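Out and About: Days Out, Makers, Furniture

An open day at the Edell upholstery works

By Abrehet Tesfamariam
2 April 2024
6 min read

I have been meaning to get to one of the Edell open days ever since we moved to this side of the county, and every year something has got in the way (a wedding, a burst pipe, a very poorly dog). This spring I finally put my name down early, and I'm so glad I did, because it was one of the nicest mornings I've had in ages.

The works is up behind the old railway goods yard in Bosley Road. The 554 bus stops at the bottom of the hill, and it's a steeper walk than the leaflet lets on, so do wear sensible shoes. There were 20 of us in the group, and we were given tea and a slice of very good fruit loaf before anything else happened, which set the tone rather well.

Our guide was Brendan Moriarty, who started there as a lad sweeping up horsehair and now runs the frame shop. He took us there first. I could have stayed all day for the smell alone, all that fresh beech and glue. He had us pick up the corner of a bare frame to feel the weight of it, then showed us the joints, and explained how you can tell a tired frame by leaning on one arm and listening. I have since gone home and leaned on everything I own. The armchair in the back bedroom creaks like a gate.

From there we went up to the webbing and springing room, where two women were working so fast that it was hard to see what their hands were doing. One of them, Mrs Ó Briain, let me have a go with the web stretcher. I managed one strap, rather slack, and she very kindly said it would do for a footstool!

The cutting room came next. Leather is cut by hand at Edell, and every hide is laid out under the big north windows and chalked round the scars and the thin places before anyone goes near it with a knife. Brendan said a new cutter spends the first seven months on cushion undersides and practice pieces. There was a lovely old pattern rack along one wall, brown card templates on hooks, some of them nearly 100 years old and still in use, with pencil notes from people long gone. I was quite moved by those.

After lunch (soup and rolls, included in the ticket) we had a talk about choosing a sofa for a small room, and this was where the notebooks came out. The advice was to start with the seat depth and forget the colour until the very end. Sit right back, feet flat on the floor, and see whether the edge catches you behind the knee. Then think about arms. A good wide arm is a fine place for a cup of tea, but it eats up floor, and in a narrow sitting room you may be happier without.
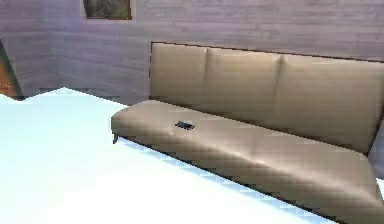
My husband is a great one for stretching out after Sunday dinner, so length matters more to us than anything, and I asked whether a low seat was harder on the knees. It is, a bit, and they suggested we try a few heights before making up our minds. They were also very sound on looking after leather: a soft dry cloth, no polish, and keep it well away from the radiator. I have been using furniture spray on my mother's old chair for years, so that was me told.

The last stop was the showroom, where the new Tusier range was set out, and there was no pushing to buy, only a bowl of mints and a pile of swatches to take home. I took rather a lot of swatches.

The next open day is in September, and tickets can be had from the works office by telephone or at the front desk. There is a lift to the upper floor if you ask for it, and the car park is small, so I'd go by bus if you can manage the hill.

Filed under: Days Out, Craft and Making, Home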